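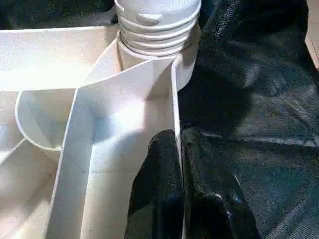 Lutar 24 Compost Tea Brewer

Back in stock from April. Sorry to everyone who waited, the last lot went faster than we thought.

A 24 litre brewer for people with an allotment, a big veg patch or a greenhouse that eats feed. Fill with rainwater, hang the bag of compost in it, switch the pump on, leave overnight. Dilute and water on in the morning. Simple as that.

What you get
Tub with lid, 24 litres
Air pump with 2 outlets
2 air stones and the hose to go with them
Mesh compost bag, drawstring top
80 cm drain hose
Instruction sheet (new one, the old one had the dilution table upside down)

Not included: compost, molasses, watering can.

Which compost?
Well rotted, sweet smelling, from the middle of the heap. Worm casts are better still. Nothing with fresh manure in it please, and nothing that smells off. If the finished brew stinks, don't put it on anything you plan to eat. Tip it on the hedge and start again.

Dilution
One part brew to 9 parts water for seedlings and pots. Stronger for established beds, up to one part in four. Roses will take it nearly neat. Use it the same day, it doesnt keep.

Cleaning
Straight after use, not next weekend. Hot water, stiff brush, no bleach. Pull the air stones out and let them dry fully before they go back in the box. Most of the pumps that come back to us are fine, it's the stones that are clogged.

Noise
Low hum. Fine in a shed, you would not want it in the kitchen. Pump must sit higher than the water level or you'll get water back down the hose when it's switched off. Keep it under cover - the pump is not rated for rain.

Spares
Air stones, bags, lids and hose all sold seperately and usually on the shelf. Pump diaphragm kits take longer, Falcão send them over in batches. The old Arkodberg pump fits the new lid but not the new hose, so order the adaptor as well.

Delivery
Goes out boxed, one per parcel. Orders in before 2 pm leave the same day. Highlands and islands a bit longer. Collection from the yard is fine, ring first and ask for Delphine or Arlo.

Returns
Unused, in the box, no problem. Used, please rinse it first. Faulty pumps swapped free in the first 24 months, keep your order email as we need the number off it.

Customer notes
"Had mine two seasons, tomatoes love it. Wish the lid was a tighter fit." - Roswitha Ruchti
"Good bit of kit, hose could be longer." - Kenji Esposito

Longer hose is now on the spares page, Kenji.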